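Moving Socket Inspection to the Robot Cell: Setup for Bench Staff

Applies to the Jundora rework line. Read this before your first shift on the cell. The Rorna controller must be on and homed.

1. Secure the chassis and open the load frame by hand. The cell does not operate retention levers.
2. Load the board file in Minami. Check that the slot labels in the file match the silkscreen.
3. Set approach speed to 3 mm per second.
4. Start the approach and watch the wrist camera view. Press Hold if the finger drifts toward the frame.
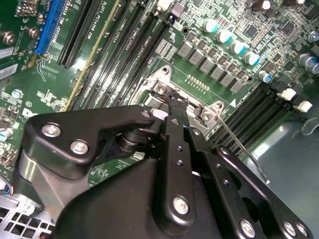

Wrist camera view: finger tip at the empty CPU socket, DIMM slots to either side.

5. Confirm the tip position on screen, then release Hold or jog to correct. Log every correction with a reason code.

What changes in your job

Technicians used to check each socket under a loupe. On the cell, one technician supervises and clears flagged boards at the bench. Manual inspection remains the fallback and everyone requalifies on it in January.

The trial covered 1,380 boards. Full volume is over 4,000 a month, so expect more time on flagged units and less on routine ones. Shift leads will rotate cell duty. Sixteen reason codes are listed in the Atudura log; use "other" only with a note.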